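双腕ロボットによるケーブル仕分け実演の公開見学会 実施報告
提出日:8月3日(月) メナウ作業自動化室

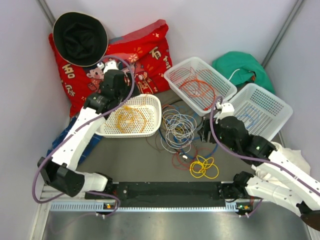
写真1 公開した作業区画。双腕の手前側からかごと配線類を見る

1. 報告の範囲
本報告は、助成対象事業「スティド」の今期の活動のうち、フェットホープ分室で開いた公開見学会について述べるものである。装置の開発状況は前回の報告に記載したため、変更のあった点だけを第4節に記す。会計に関する書類は別便で提出する。

2. 見学会の概要
見学会は午前と午後の二部に分けて行った。来場者は合計91名で、内訳は近隣の製造業および廃家電の解体業の関係者が半数強、残りが工業高校の生徒と一般の来場者である。定員は200名としていたが、案内の発送が遅れ、解体業の組合に届いたのが開催の直前になった。次回は発送を1か月早める。
会場では、実演区画の前に立つ人数を一度に16名までとし、入れ替え制とした。待っている来場者には隣室で事業の説明資料を配布した。資料は当日分がすべてなくなり、後日の送付を希望した来場者には郵送で対応した。

3. 実演の内容
課題は、床に置いた配線類を色ごとに白い網目のかごへ分けるものである。写真1の区画では、橙黄色のケーブル、橙と赤の配線、青い配線がそれぞれ別のかごに入っており、中央の床には白、灰、青、黒、赤、茶などの線が絡まった山がある。その手前には黄色の線の束が輪になっている。
区画には配線のほかに、赤いクッション、黒いバケットハット、緑の布袋などの布製品も置いた。対象外の物が近くにある状態で腕を動かすことは、解体業の現場から以前より要望のあった条件である。布製品は仕分けの対象に含めず、評価も行っていない。
操作は職員による遠隔操作を基本とし、午後の部の後半のみ自動動作を公開した。見学会までに蓄積した操作記録は583件で、自動動作にはこのうち品質確認を終えたものを用いた。自動動作では、単独で置かれた線の把持はおおむね安定していたが、絡まった山から1本だけを引き出す動作では、隣の線を一緒に持ち上げる例が繰り返し見られた。該当する場面では職員が停止させ、遠隔操作に切り替えた。

4. 装置の変更点
前回報告以降の変更は次のとおりである。
・左右の腕を一本の黒い横レールに取り付ける構成を、今期の標準とした。
・左右の腕に沿う紫色のケーブルの取り回しを見直し、手首を大きく返しても引っ張られにくい長さにした。
・把持部の指先の交換手順を文書化した。交換にかかる時間は1回20分前後である。
制御用ソフトウェアはマブザ社から提供を受けている版をそのまま使用しており、変更はない。

5. 来場者の意見
アンケートは退出時に回収した。多かった意見は、動作が遅い、絡まった線を扱う場面をもっと長く見たい、の二つである。解体業の来場者からは、被覆の硬い太い電線や、端子が付いたままの線束を試してほしいとの要望が複数あった。生徒からは、左右の腕が互いにぶつからない仕組みについての質問が目立ち、説明資料の該当部分が不足していたことが分かった。
区画内が見えにくいという指摘もあった。開口部の前に立てる人数が限られるため、後列の来場者には手元の動きが伝わりにくい。

6. 課題と今後の予定
(1) 絡まった線の引き出しについて、操作記録を追加で収集する。線の種類に太い電線と端子付きの線束を加える。
(2) 次回の公開では、区画の映像を隣室のモニターに映す。モニターは既存の備品を使用し、追加の費用は発生しない。
(3) 説明資料に、両腕の干渉回避に関する1ページを加える。
(4) 第2回の見学会は12月に同じ分室で開催する。自動動作の公開時間を午前と午後の両方に設ける予定である。

予算の執行は計画の範囲内であり、費目間の流用は行っていない。見学会に伴う区画の養生と清掃の費用は、当初計上した会場費から支出した。

添付書類
別紙1 アンケート集計表
別紙2 配布した説明資料
別紙3 指先交換手順書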